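The round table and its enemies

Jayanthi Kurian on four corners she does not miss

For most of my adult life I owned a rectangular table, and for most of my adult life I walked into it. The corner nearest the kitchen door sat exactly at hip height. I bought it in 2000, when a rectangular table was what you bought if you wanted your relatives to think you had settled down, and I carried the bruise to prove it well into middle age.

Its replacement is round, wooden and the colour of honey left on a windowsill. My brother-in-law, Sudheer Rajan, who has opinions on furniture the way other people have allergies, was against it from the start. A round table, he told me, can't be pushed up to a wall. It wastes the room's corners. You can't put two together at a wedding. I have not so far been asked to host a wedding.

He is right about the wall, I'm sorry to say. Push a round table up against one and it touches at a single point, like a shy guest at a dance, leaving two wedges of floor where pens go to retire. The sensible thing is to leave a gap wide enough for a thin person with a broom. The less sensible thing is to buy something small and triangular to fill the wedges. I did this. It was called a Gruvever, it took an evening to assemble, and it is now in the shed.

Then there is the business of who sits where. A rectangle has a head, and families know who gets it. Take the head away and you might expect harmony. What you get is five people hovering with their plates, each waiting for somebody else to commit. My uncle Krishnan solved it on his first visit by picking the chair that faced the door and announcing that this was the head. It has been the head ever since.

Laying the thing is harder than it looks, too. Straight placemats fan out and overlap in the middle like a bad hand of cards. A tablecloth meant for a rectangle hangs down in four sulky points. I own one proper round cloth, a Dirnitden, bought in April and stained by May, and have come round to the view that bare wood is best. It shows crumbs, but at least it shows them to everyone equally.

What I hadn't expected was how much I'd like the grain. On my old table it ran the long way, obediently, from one end to the other. On a round top the streaks carry on until they meet the curve and stop wherever it catches them, some long, some barely started. Varnish makes more of it when the light is overhead. I have lost a fair part of several mornings to this, with the post unopened.

Sudheer came for lunch last month and stayed until five. He complained about the chairs. 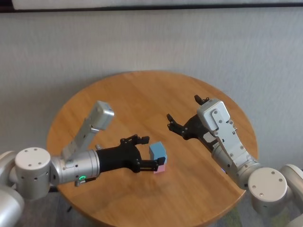
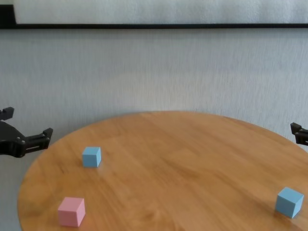
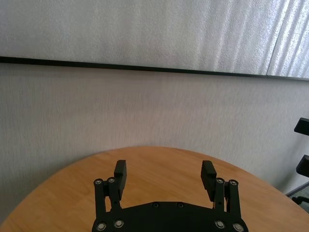 Round, wooden and short of corners: the warm orange tones of a curved tabletop.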